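Teaching a robot arm to mop up, one spill at a time
Stunbridge lab says mixing up the mess matters more than piling up the practice
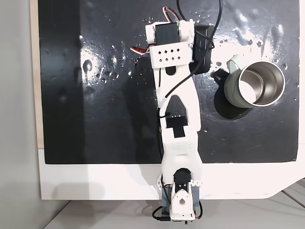

I've been wanting to get over to the Draveo workshop in Stunbridge since October, when word went round that they had a little printed arm learning to wipe up after people. I'm a sucker for anything that promises to deal with kitchen worktops, so off I went (with a packed lunch, which I was told very firmly to eat in the corridor).

The team has just put out the results of its wiping study, and I think they're rather lovely. The arm learns by copying. A person steers it through a wipe using a second, matching arm, the computer records the movements along with what the cameras pick up, and after enough goes the arm has a stab at doing it alone. Plenty of labs work that way now. What Draveo wanted to know was what sort of practice does the most good, and water is a pig of a thing to practise on, because it spreads and shines and never lands the same way twice.

So they recorded 2,094 wipes. The last 94 were held back for checking, which left 2,000 to learn from, and those were split down the middle. In the first half the spill was laid out to the same pattern every time, with everything else on the mat kept in one spot. In the second half the water was flicked on any old how, and the things on the mat were shifted between goes. They trained the arm on each half separately, then gave both versions the same set of fresh spills to tackle.

The tidy half came off badly! It managed a clean mat on 39 per cent of its tries, and it had a habit of wiping where the puddle used to be in training, bless it. The messy half did it on twice as many, with the same number of lessons and the same cheap motors. I asked whether more of the tidy practice would have closed the gap and was told they'd tried adding extra and it barely budged.

Glare was the other headache. Under bright lights a shiny mat throws back streaks that look an awful lot like water, and early on the arm would scrub away at a reflection for ages. The cure was a dull one: they moved the lamps about while recording, so the arm saw shine in all sorts of places and stopped trusting it. I'd have bought a different mat, but apparently that would be cheating.

It still has its limits. Anything sticky defeats it, it's slow, and it has only ever worked on a mat on a bench. It also gets nervous near crockery and tends to leave a ring of drops round the bottom of a cup, much like everyone in my house.

Next they want to find out whether the lessons carry over to another room. A second arm is being put together at Farkgate, where the benches are lower and there's a big window, and it'll run on what the Stunbridge one has learnt with no extra practice to begin with. The Chaudhry fund is paying for 2 more terms of work, and the recordings will be put online for other groups to use once they've been sorted and labelled. I've asked if I can come back for the jam trials.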